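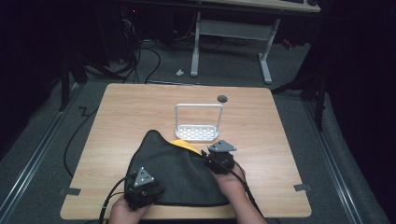 Grey pouch, wire basket, table.

14th August

Celebrity dads, batch two. Finished the first pass this morning: 80 posts read and coded, which leaves four of the 84 in the pile marked "is this even a child". One is a puppy. One may be a godson. The other two are the backs of heads in hats and I am not prepared to guess.

Reminder to self of what we said we were doing, as I had to go back and look. We take posts by famous fathers, and for each one we write down who is in the photo, what the caption says the father is doing, and what the gossip sites say he is doing. The gap between the last two is the whole project. A man posts a photo of himself holding a toddler's shoe. By teatime he has "melted hearts", "set the bar" and "given us all a glimpse into his softer side". The shoe isn't even on the toddler.

Codes as they stand:
HOLD - carrying, or claiming to carry
PLAY - garden, floor, swimming pool
FEED - anything with a spoon
TRAVEL - airports, mostly the walk from the door to the car
GIFT - birthday, new baby, older child being reassured with a bicycle

GIFT is the one giving trouble. Tülin split it yesterday into "birthday" and "sibling" and she is right, much as it hurts after I'd typed up the sheet. When a second baby arrives the older child gets a week of posts all to herself, with captions about how she will always be daddy's first princess. I had been filing those under PLAY if there was a slide in the background. Have gone back and moved them. Took most of the hour before lunch.

Double-coding: Tülin Ertürk and I each did the same 16 posts without conferring. We agreed on everything except the leading man from Arkton, who is asleep on a sofa with a baby asleep on top of him. I had HOLD. She had nothing at all, on the grounds that he isn't doing anything. We argued this for longer than the man can have slept. Settled on HOLD with a query mark, and a new column for whether the father is conscious.

Comments. I pulled over 1000 from the Arkton sofa post alone and read as many as I could stand. "Dad goals" is by far the favourite phrase. A small, brave minority asks who took the picture. I would like a column for them as well. The answer is presumably the mother, who gets no mention in the caption or in any of the write-ups I've found so far, apart from one on Statcombe that calls her "his lucky wife".

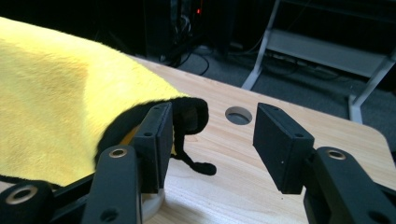

On the subject of Statcombe: they have run the same story three times with the words shuffled. "Doting father shares adorable snap", "Adorable snap shared by doting dad", and then, running low, "Snap of doting dad is adorable". I logged all three as separate write-ups and then had doubts. If we count each one, Statcombe will look far keener on fatherhood than anyone else, when it is really just keener on Tuesday's story than on finding a new one. Left as three for now, flagged in the notes column. Ask Tülin.

Kitville is odd in the other direction. Hardly any gush, and they get the children's ages right. They also put a list of where to buy the child's jumper under every piece, so I don't think they're above it all, they just know where the money is.

The Başaran people (agency, looks after two of our dads) replied to my email. Very polite. They say their clients write all their own captions. Both clients used "my heart outside my chest" in the same fortnight, with the same string of emojis in the same order. Have filed the reply under correspondence and said nothing.

Things that went wrong today
- Sorted the sheet by name and left the date column behind. Undid it. Check rows near the bottom in case I undid it badly.
- Deleted the puppy, then put it back, as we may need it for the bit about what we threw out.
- Two posts have been taken down since we saved the links. We have the captions but no pictures. From now on save both at once, as Tülin said in the first place.

To do
- Recode GIFT (sibling) for batch one too. Sorry.
- Decide about the hats.
- Find some famous mothers for comparison, due in September. Early look suggests they get "snaps back into shape" where the men get "doting", and that we may need stronger tea.
- Rename "is this even a child" before anyone from outside sees the sheet.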